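Petridis Fund, Small Grants
Interim report: Pretend Kitchen Boxes, Drollcombe
Submitted by Gerasimos Drakos, January 18, 2025
Project partner: Ukuler Play Library

Where we are

The grant was for putting together pretend kitchen boxes and lending them to families and playgroups in Drollcombe and Dredudside. The application, which I signed but did not write, promised that children who "cooked" toy vegetables at home would become more willing to eat real ones. You asked for a frank account at the halfway point. The boxes exist, they go out and they mostly come back. I do not believe we can show you anything yet about what anyone eats, and I have doubts that we will be able to by May.

We planned 20 boxes. Eleven are in circulation. The remaining boxes are held up by the cookware, which I will come to. The toy food was bought in a single order and has arrived in full. It is sorted into bags in the back room at Ukuler.

Lending

Loans run for two weeks. Families can renew once, and most of those who ask for a renewal ask on the day the box is due, which makes a mess of the waiting list. We have stopped promising pickup dates over the phone. Playgroups keep a box longer and are easier to deal with, though they return more things in the wrong bag.

Demand is good. I would be careful about reading too much into that. A free box of toys in winter will find takers whatever is in it, and several families on the list had already borrowed everything else we lend. When we asked at the desk why people wanted this box in particular, the usual answer was that the child had seen it at somebody else's house. Healthy eating came up when our own poster brought it up.

The cookware question

The application specified real pans in a domestic size. The thinking was that a child who sees a toy pepper in a proper pan will connect it with supper, and that a plastic pan breaks the connection. I have read the two articles cited for this and neither one tested it. One compared picture books. The other was a survey of parents who had chosen to answer a survey.

Still, we bought some real pans and have been trying them against the lightweight play sets we already had. My notes so far are mixed. The real ones are noisier and heavier, and the under-threes tend to leave them where they are and carry the food around. The fours and fives do like them. They stir harder, they argue over who gets the handle, and they stay at it longer than they do with the play sets. Whether that has anything to do with vegetables I could not tell you.
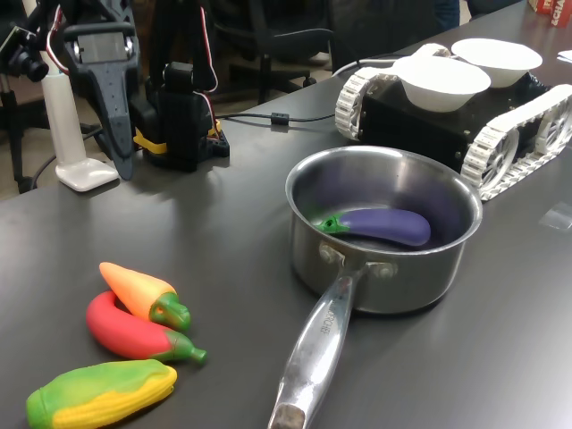
Toy vegetables hold up better when there are few of them, and I would like to reduce what goes in each box. The supplier sells them in large assortments and the original packing list used the whole assortment. Children tip it all out, choose a handful and ignore the rest, and the parent is left to hunt for the others under the couch. A short list would do: the purple eggplant, the red chili, the corn in its husk, the orange-and-yellow one, and a decent pan to put them in. The eggplant lies flat on the bottom of the stainless steel saucepan with the lid question left out of it, and I see no need for a larger pot. I would also like the pieces to be recognizable. The orange-and-yellow one is meant to teach a child the name of a vegetable, and I cannot swear whether it is a carrot or a pepper. The corn and the eggplant give no trouble.

Handles are my main worry with the real pans. A long metal handle is at eye level for a small child when the pan is on a low table, and it swings when the pan is bumped. Riveted handles have not come loose on us, so I have no complaint about strength. Our safety sheet now asks adults to turn the handle away from the edge, which is what one would do at a real stove and may be the most useful lesson in the box. I do not know how many people read the sheet.

For bowls I suggest plain white paper ones. The melamine bowls named in the budget cost more than they should, and after a box has been to a playgroup there is usually one short. Paper bowls can be thrown out between loans, children can draw on them, and the washing up gets shorter. They do get sat on.

Money

We have spent less than planned on toy food and more on cookware. There is $500 left in the materials line. I am asking for permission to spend it on saucepans for the remaining boxes and on paper bowls, with nothing further on toy food. If you would prefer that we keep to the melamine bowls as written, please tell me soon. The supplier has already changed the price once.

Measuring

The outcome form asks parents to rate their child's willingness to try vegetables, from one to five, before and after the loan. Eight families have returned both halves. Some scores went up, one went down, and several did not move. One parent gave a five both times and wrote that her son has always eaten anything. I am not going to put an average on this.

The form has a larger fault. A parent who has been lent something for free, and would like to borrow again, is being asked by the lender whether it did any good. I would expect kind answers and we have been getting them. I propose dropping the rating and asking instead which pieces were played with and which were left in the bag. People seem happy to talk about that, and we could use the answers.

Before May

Finish the remaining boxes once the pan order is agreed.
Cut the packing list to the short version and reprint the card in the lid of each box.
Replace the rating form.
Rework the poster so that it describes a play kitchen and makes no promise about supper.
Visit the Dredudside playgroup again, where the box has been out longest, and check what is left in it.

Receipts for the first order are attached. The receipt for the second pan order is missing its lower half and I have asked the shop for a copy.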